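Finding the cause when hand-held gripper tracking jumps

February
By Zlata Hrynyshyn

Every few months somebody tells me their hand-held gripper recordings are fine because the software gave them a green tick. The tick means a file was written. It says very little about whether the path in that file is the path the hand took.

We learned this at Foley the slow way. Over a fortnight we logged 301 short runs of small tabletop jobs, all ticked. When we played them back on the arm, 14 of them sent it sideways in the middle of a reach, and one drove the fingertips into the table hard enough to bend a mount. The supplier's first answer was that our operators were moving too fast. I didn't believe it, and the steps below are how we checked.

1. Stop playback on the arm. Power it down if anyone has to reach in. Until you know the cause, replay only in the viewer.

2. Find the jump. Plot position against time for each gripper separately and look for a step between neighbouring samples that no wrist could make. Our worst was 570 mm.

3. Turn off smoothing and plot again. The default filter in Stutia, the logging tool we use, spreads a jump over several samples until it looks like a quick swing of the arm. That is where the "too fast" story came from.

4. Go to the same moment in the overhead video and look at the marker cubes. Check the angle of each face to the camera, and whether a sleeve or forearm is near it.

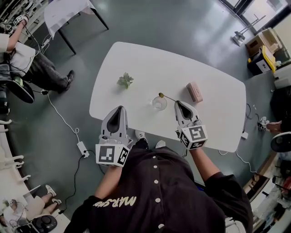

5. Ask whether both cubes are being told apart. With two grippers working close together, a tracker can swap them for a sample or two and swap them back. If the left trace leaps to where the right one was, and the right leaps the other way, you have a swap. If only one trace leaps, suspect a flipped pose: a square seen nearly flat-on can be read as tilting either way.

6. Repeat the job slowly, on purpose, with the same hand positions. Ours still jumped, so speed was out. Then repeat it with the wrists turned so that two faces of each cube show clearly. Most of the jumps went.

7. Check the printed markers against the settings file. I'd have skipped this, and Kurniawati Menon made me do it. One of our cubes had been reprinted slightly small and the file still held the old size. That doesn't cause a leap by itself, but it does put the height out.

8. Set a limit that rejects a run outright if any step is too large. Don't let the software mend it. A mended run still gets its tick.

Before the arm moves again, replay each accepted run at low speed above a bare surface, with someone's hand on the stop button. I would keep doing this even after a clean week — a clean week is not much evidence.

I still can't explain two of the failures. They show neither a swap nor a flip, and I've left them out of the set.

Last updated: February, with step 7 added

Comments

Ulla Eskola
Step 3 caught us as well. Is there any way to keep the raw trace in Stutia without exporting twice?

Zlata Hrynyshyn
Not that I've found. I export twice and grumble.

Abílio Bettencourt
I'd look at clock drift for your leftover pair. If the video and the log are out of step you can stare at the wrong moment all day.

Sabina Sivakumar
Rejecting whole runs seems harsh. We cut out the bad second and keep the rest.

Zlata Hrynyshyn
How do you know it was only the one second?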